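### 4.2 How households learn the date of a local food-waste day

Most of the households in our study did not learn the date of the Irkum Peel Day from the town website. They heard it from a neighbor, or they found it in something printed which was already in the house. The event moves each year, as it is placed on the first free Saturday after the market closes in November, and this rule is not easy to remember. Of the 52 households that returned the form, only four could give the rule in their own words. Baxter and Pollock describe a similar problem for the tree collection in Makard, where people came one week late and left the trees at a closed gate.

Printed matter kept at home was named often in the interviews: calendars, leaflets and bound books of different sizes (Figure 2).
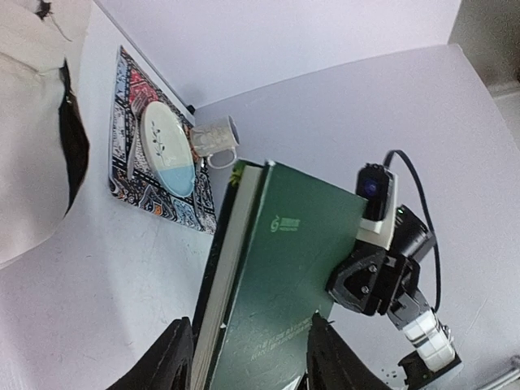 *Figure 2. Hardcover book with a green cover.*

The form of the paper seems to matter less than the place where it is kept. A leaflet on the kitchen door was read many times, while the same leaflet in a drawer was forgotten - also by people who said they care about compost. Claeys calls this "the near shelf", and we use her term in the rest of the paper.

We also asked what people did with their peels and old squash when they missed the day. The usual answer was the normal trash bin. Four households gave them to a person with hens, and two dug them into the garden. These answers are self-reported, and we did not check them against the weights from the Pacheco collection site, which are discussed in Section 5.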